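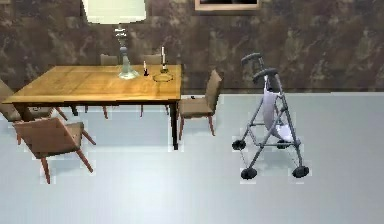

4. Evening Meals and Household Light

4.1 Diary material

Home Current issue Past issues For authors Contact

The diary study took in 376 households in Sumov and Blackburn. Each household received a paper booklet and was asked to fill in one page after any evening meal eaten at home by two or more people. A page asked for the start and end time of the meal, the people present, the lights that were on, and whether a screen was in use in the same room. A blank space at the bottom was left for remarks. We received 938 usable pages. Pages with no start time were dropped, as were pages on which the lights had been left blank.

Most booklets came back in March. Households in Sumov filled in more pages each than those in Blackburn, and they were also more likely to use the space for remarks. We did not weight the pages to correct for this, and the reader should bear it in mind when comparing the two towns. Booklets were coded by nine readers, and every page was coded twice. Where two readers disagreed on the lights, the page went to a third.

4.2 Table light and ceiling light

We sorted the lights into table light and ceiling light. Table light means any lamp or candle that stands on the surface where people eat, such as the lamp and two candles on the dining table in the rendered interior that opens this section. Ceiling light means any fitting overhead, whether or not it hangs above the table. Wall fittings were rare in the diaries and are left out of the comparison.

Meals eaten by table light lasted longer than meals eaten by ceiling light. The gap was widest in households with no children under ten and nearly vanished in households with a baby. It remained when we looked only at meals that began after 7 p.m., so the later start of table-light meals does not explain it. It shrank when we removed meals with guests. People who expect company may put a lamp or a candle on the table and also plan to sit longer, and the diaries cannot separate the two.

Screens followed a different pattern. A television was on during many ceiling-light meals and few table-light meals, but several households wrote that the television was the main light in the room. We coded these pages as ceiling light if any overhead fitting was also on and set the remainder aside. A second coding scheme, in which they were counted as a third kind of light, gave the same order of meal lengths.

Remarks about candles were mostly practical. Writers mentioned wax on the cloth, smoke that bothered someone at the table, and the trouble of finding matches. Remarks about lamps were mostly about cords. One household in Blackburn moved its table against the wall to reach an outlet and reported that the person on the far side could no longer get in or out without asking others to stand.

4.3 Wall color

The booklet did not ask about wall color, but enough people wrote about it that we added it to the follow-up interviews. Residents with dark walls said that one lamp was too little for eating and enough for talking. Those with pale walls seldom raised the matter. Patterned and veined finishes came up chiefly in older buildings in Sumov, where people called them hard to light evenly and hard to paint over. Figure 3 gives an example of a dark veined finish.

Figure 3. Brown marbled wall meeting a pale gray floor. Rendered interior. 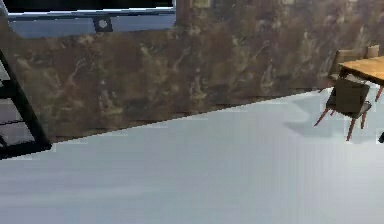

Bình Phí objected to this part of the analysis when an early draft was circulated, arguing that wall color in rented homes is chosen by the landlord and says little about how tenants wish to eat. On that view, the complaint about dark walls is a complaint about renting. Phí also wrote that "a tenant who cannot paint will buy a lamp, and you have counted the lamp," and suggested splitting the households by tenure before drawing any link between walls and light.

We did so for the households whose tenure was known. Tenants used table light more often than owners, as Phí expected. Among tenants, though, those who described their walls as dark did not differ from the others in how long they sat at the table. The number of owners with dark walls was too small to support a comparison. We therefore report wall color as a theme in the interviews and leave it out of the models in Section 5.

Search articles Enter keyword or author Go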